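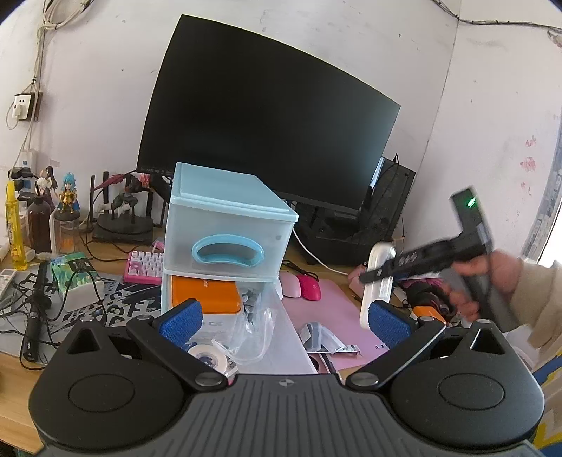

Desk by the off-white wall.

Jamness Neighborhood Visitor Guide – working group
Minutes, May meeting
Started 6:20 pm, back table at Tresto

Present: guide group, two from the shops association, one from the parks office (left at 7). Apologies from the map people, again.

1. Last minutes
Read, ok. One fix – the walking route goes past the Laryea bakery, not behind it. Corrected in the shared copy.

2. Where we are with the guide
13 listings written up and checked. Food and coffee mostly done. Shopping is thin. Nothing at all yet for evenings apart from Bullivex (bowling, late kitchen). Somebody has to go to the record store and ask about hours, website still has the winter ones.

Question whether chain places go in. Long talk. Agreed: no chains unless it's the only place open early, in which case one line, no photo.

3. Print run
Quote came back for 600 copies, folded, color both sides. Price is fine if we stay at one sheet. A second sheet pushes us over. So one sheet. That means cutting. Intro is too long anyway, everyone agreed except the person who wrote it.

Paper: matte. Glossy was hard to read outside last year and you couldn't write on it.

Printer needs final files two weeks ahead. We said yes to this. We have not hit that date before.

4. Listings that need a decision
Laryea – in. Owners want "family run" in the first sentence, fine. Mention the rye and the Saturday line? Skip the line, it changes.
Hm, the day thing in general – agreed no days of the week in the write-ups, just point people to each shop's own hours.
Tresto – in, moved up to the lunch section. Patio seats 20, dogs ok outside only.
Bullivex – in, but check the age rule after 9. Two of us were told different things at the counter.
Antique mall – on hold. May be moving. Ask once more then drop.
Riverside trail – in, parks office will send a paragraph. Include the water fountain and the bathrooms, people ask about those more than the trail.
Farmers market – own box on the back panel.

5. Parking
Comes up every time. The lot behind the library is free after 5 and hardly anyone from out of town knows it. Put it on the map with a big P. Shops association would like the meters mentioned too, with the 20 minute free button. Ok, but small.

Bus stop names are wrong on the draft map, two of them swapped. Will send back to the map people with a note.

6. Tone
Some of the write ups read like ads. "Must visit", "hidden gem" used four times on one page. Please take out. Say what they sell, what it costs more or less, what to order. One opinon per listing is plenty.

Length cap stays at 60 words. Trail gets a bit extra.

7. Handing them out
Hotel by the highway will take a stack. Library yes. Train station needs a form, parks office has the form. Shops that are listed get a bundle each and can ask for more. Talked about charging listed shops a small fee next year – split on this, leave it for the fall.

8. Any other business
Online version: same text as print, no extras, until someone has time to keep it updated. Do not want a repeat of the old page with teh closed diner on it for three years.
Spanish version – good idea, need a translator and a second quote. Put on next agenda as its own item.
Cover: still the bridge. Alternatives welcome but send them before the next meeting please, not at it.

To do
– record store hours, evening listings
– age rule at Bullivex
– trail paragraph and station form (parks office)
– map fixes: P, bus stops, bakery side of route
– cut intro by half
– second quote, Spanish

Next meeting same place, same time, in June. Closed 7:50 pm.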